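About Planditley

We started out in the back half of a print shop on Donnelly Street, two people and one secondhand arm, and if you had told Bevan McAlister then that he would someday spend his mornings writing safety checklists, he would have laughed and gone back to his soldering. We're a bigger bunch these days, with 804 customers' sites visited and a very well-used coffee maker, but we still do the same thing: we help small shops put robots to work in a way that people are comfortable standing next to.

Most of that comes down to good habits, written plainly enough that folks will really follow them. Our house rulebook, which we call Floton, has 133 rules in it (it had 400 once, and Ewan Partington will happily tell you about the long winter he spent trimming it), and every one of them has been tried at our own benches before it went out the door to anybody else.
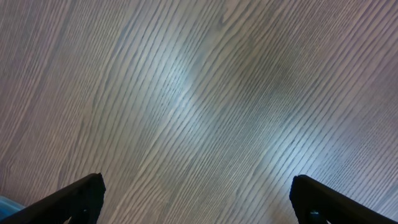

HOW WE WORK

Start with the fingers open and nothing between them. It's one of the oldest rules in the book and still the one we teach first, along with checking the glare on a shiny tabletop before you trust a wrist camera over it. Reflections move when the arm moves, so we ask everyone to look at the view from two or three heights, and to write down which lights were on.

After that come the slow first pass, the hand near the stop button, and the logbook. We're fond of the logbook! Ours has passed 3,000 entries, and new hires read a good stretch of it in their first week, usually with Ewan leaning over to add the parts that got left out.

If you'd like a copy of Floton for your own shop, or you'd just like to come by and talk, our doors open at 8:30 and we're always glad of the company.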